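Filed under: Robotics, Fieldwork and demonstrations

4. The open day at Wultano

I had meant to keep this section short, but the open day taught me more than the two months of bench work before it, so bear with me. We had been invited to Wultano in January to show the Trulside setup to whoever walked in off the street, and I said yes before thinking about what a tidying task looks like to someone who has never seen one fail. The earlier sections deal with the controller (Mahmoud, version 3) and the way it was trained. Here I want to go through the visit itself, and I'll say "I" a lot, as I was the one standing next to the table and doing the talking.

The task was the same one we use in the lab. Packs of tissues are to be sorted between the floor of the cell and a little pine shelf, with a desk organiser at the back as clutter. Visitors loved the fact that it was tissues. I had a speech ready about soft objects and why they're awkward — the pack squashes, the top sheet comes away, the printed side ends up somewhere else — and I hardly needed it, as everyone has fought with a packet of tissues at some point.

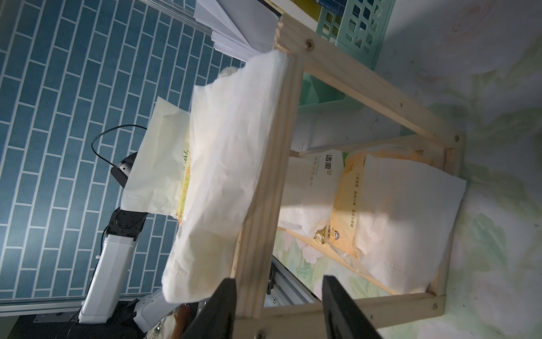
Figure 4. Wrist view at the shelf during the open day, with a tissue sheet over the post and two packs in the compartment.

The training set going in was 2,000 episodes from our own lab and none from anywhere else. On the day we recorded another 284, and a fair number of these were started by visitors pressing the green button on the Erkero console. (Children pressed it twice. We now ignore the second press.) I've kept those episodes in with the rest, good and bad, and the results in Section 5 say which set each figure comes from.

People asked far better questions than I'd expected. The first, from a woman with a pushchair, was whether the machine knew it was looking at a tissue or only at something pale. I gave a rather waffly reply and have been thinking about it ever since. Mahmoud has no label for tissue at all. It has a picture coming in and a movement going out, and what lies between is anybody's guess on a bad day. 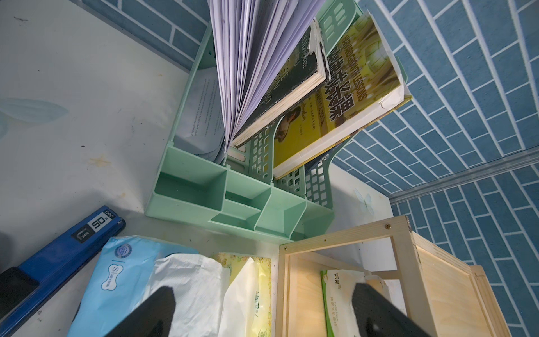 The second question was about speed, and it came up so often that I started answering before they'd finished. We run the arms slowly in front of the public. The Trulside safety notes ask for it, and in any case a fast grasp on a soft pack tends to fire the loose sheet across the cell. One man told me he could clear the lot in the time it took the robot to make up its mind, and he was quite right.

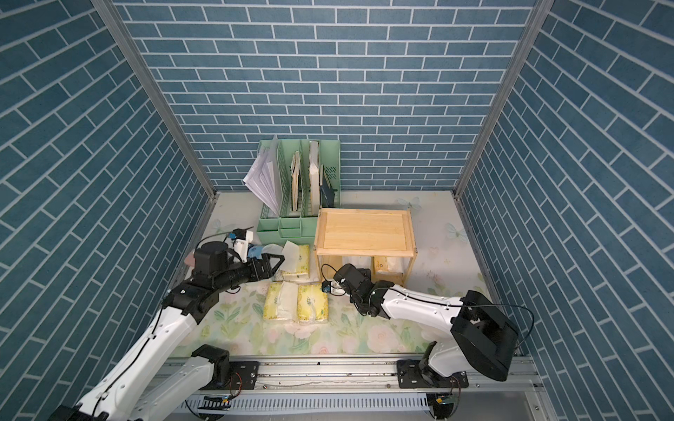 Something I hadn't planned for was how much people cared which arm did what. In the lab we talk about left and right as if they were two settings on a dial, whereas visitors picked a side and cheered for it! With the left gripper hovering by the nearest pack and the right one down by the leg of the shelf, I'd get a running commentary from the front row on who was going to move first. It made me look again at how Mahmoud shares out the work, and I think the waiting rule described in Section 3 is too polite. Both arms hang back when either could safely go, and to a watcher that reads as dithering. 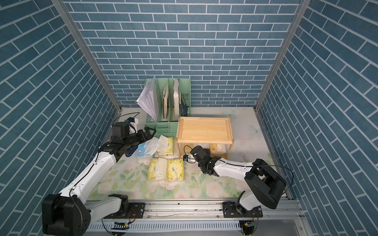 Resetting the cell between runs was my job, and I wasn't very consistent about it. At home we put things back against a printed plan. At Wultano I was talking the whole time and put them back more or less by eye, so the starting layouts vary a good deal more than ours do. Two yellow packs side by side in the middle, a blue box with a cartoon bear on it nearer the organiser, crumpled tissues lying on top of things: none of that is on the plan. I was a bit embarrassed when I went through the recordings, but the variety may be worth having, and the comparison in Section 5 keeps these layouts as they were.

I'd do the open day again, with a second person to handle the resets and a bigger sign on the button.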